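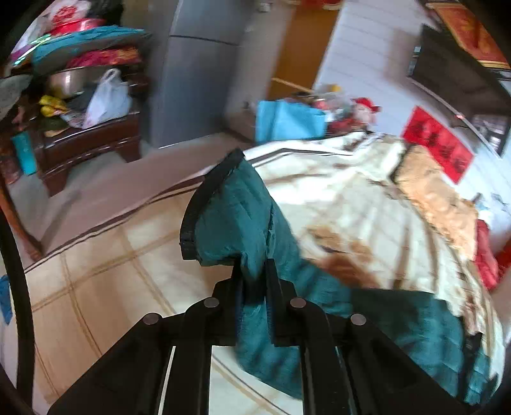
2019-12-08 Grasp width from the jacket clips

Ran the new Fendero width estimator over the quilted jacket clips and it holds up so well! Padding used to fool it into reading "open" with fingers clamped on the cloth. Window is now 80 ms, up from 25, and the jitter is gone.

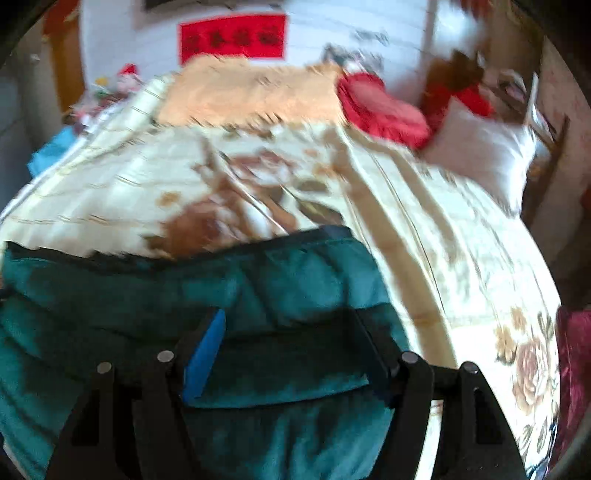
Folded cloth is still the harder case, and the rose print on the bedspread keeps leaking into the mask. Next: retrain Irkska on 400 crops, with teal against busy prints weighted up, then replay everything at 200 Hz. Can't wait to see those curves.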